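Louça, outra vez

Toda segunda alguém me pergunta se o robô já lava a louça. Resposta curta: não. Resposta longa - depende do que você chama de louça. Passei a tarde com o braço da Clallix e a coisa ainda apanha de tijela.
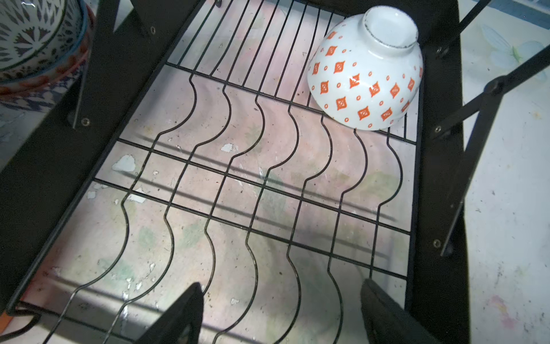 Tempo de leitura: 4 min

Tigela de cabeça pra baixo no escorredor de arame, encostada no canto. Pra gente, nada. Pra pinça, arame fino, sombra de arame, pé de cerâmica pra agarrar. A Valbona Vukadinović aposta que em 20 meses tá resolvido. Eu não.

Dobrar pano, aliás, pior ainda. Fica pra outro post, tô atrasda. Enquanto isso a pia é minha.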